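Istel opens parcel sorting room at Homholm with a simple rule: label side up

HOMHOLM – Istel has opened its new parcel sorting room at Homholm, and we are delighted with how well the place has come together. The room handles soft mailers, the light plastic bags that most small online orders travel in. Shops in the Zondudik program began sending theirs here in January.

Soft mailers are harder to sort than boxes. They crumple, they fold over on themselves, and the address can end up underneath. So the work starts with a reminder posted right at the scanning station, in Chinese: place the waybill facing up.

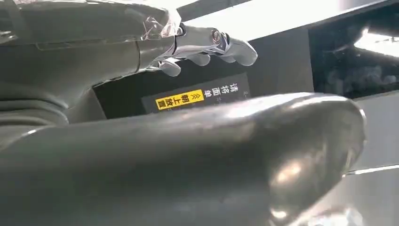
We spent a good part of the winter on the layout, and it shows! Bags come to the table in green plastic crates, get laid on a flat gray pad with ruler markings along its edges, and move on to the green conveyor belt beside it. Everything is within easy reach – no walking back and forth with an armful of parcels.

Homholm handled 1,159 mailers on its opening day, with 309 of them going through before noon. Only 20 had to be set aside for a new label, a result we are very happy with. 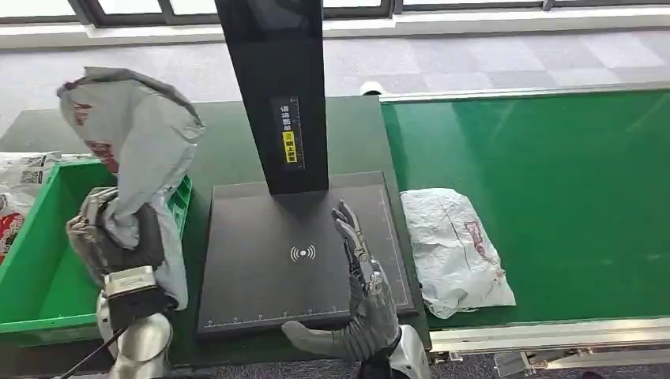

Larger bags get the same treatment as small ones. A mailer that arrives twisted is flattened first, then turned so the whole label can be read. It is a small step, and it saves a lot of trouble at the delivery end.

The Zondudik program now includes 265 shops, many of them selling clothing and fabric. Their packing habits matter too, and we have asked them to stick labels on the smooth side of the bag, well away from the fold.

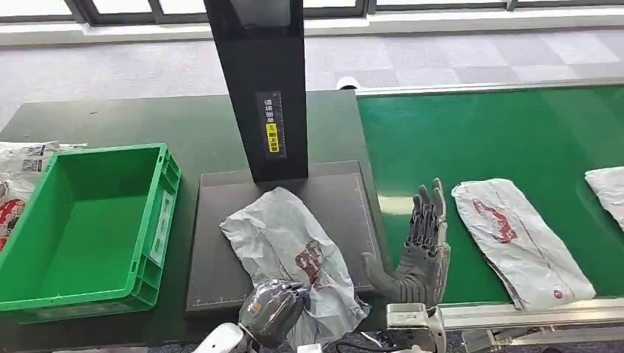

Amissah, one of the first shops to join, said the labeling advice had already changed how it packs its orders, and that it would like to see the same rule used for returns.

Returns will be added at Homholm in April. Shops that want to join can write to the Istel parcel desk for a starter sheet and a set of sample labels.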